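**Evaluación de la pinza manual Pluvano para la recogida de demostraciones**
Unidad de Equipamiento, proyecto Teshome. Redacción: Nga Khổng. Revisión: Quang Trình.

La presente reseña recoge la valoración de la pinza manual Pluvano tras su empleo en la recogida de demostraciones para el modelo de manipulación del proyecto. Se utilizaron 2 unidades, manejadas por 4 operadores, y se registraron 404 episodios, de los cuales 33 fueron descartados en la revisión posterior.

**Manejo.** El aprendizaje es breve. Los operadores sin experiencia previa alcanzaron un ritmo regular durante la primera jornada. El peso resulta aceptable en sesiones cortas - en las prolongadas, Huệ Tạ señaló fatiga en la muñeca y solicitó pausas más frecuentes.

**Dedos y almohadillas.** La superficie estriada de las almohadillas naranjas ofrece buen agarre sobre objetos rígidos. Con papel y revistas el rendimiento es menor: levantar una publicación fina desde la mesa exige varios intentos, y casi todos los episodios descartados corresponden a esa tarea.

**Seguimiento.** Cada placa lleva un marcador cuadrado en blanco y negro, a partir del cual se estima la apertura de los dedos. La detección fue estable con iluminación de techo.

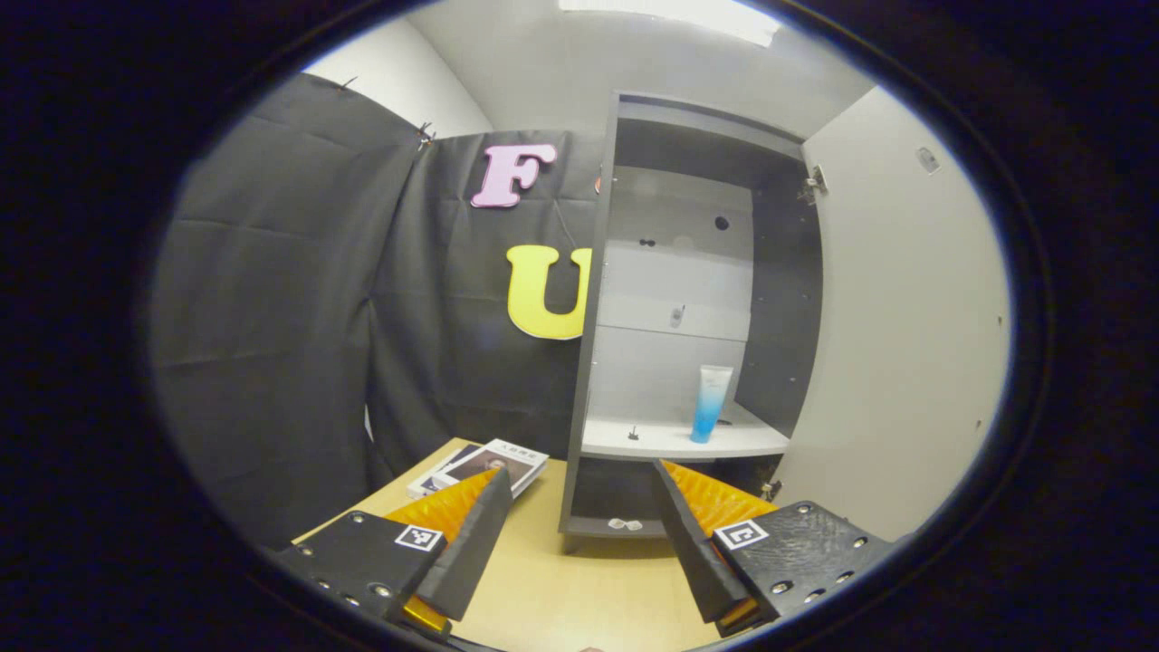 El programa de revisión Plultness, suministrado con el equipo, permite etiquetar los episodios con rapidez, aunque su función de exportación carece de documentación suficiente. La consulta remitida en junio al distribuidor, Riltholm, sigue sin respuesta.

**Dictamen.** Se recomienda la adquisición para tareas de mesa con objetos rígidos. Para material impreso conviene esperar a disponer de almohadillas más finas, cuya prueba queda asignada a Lụa Đoàn.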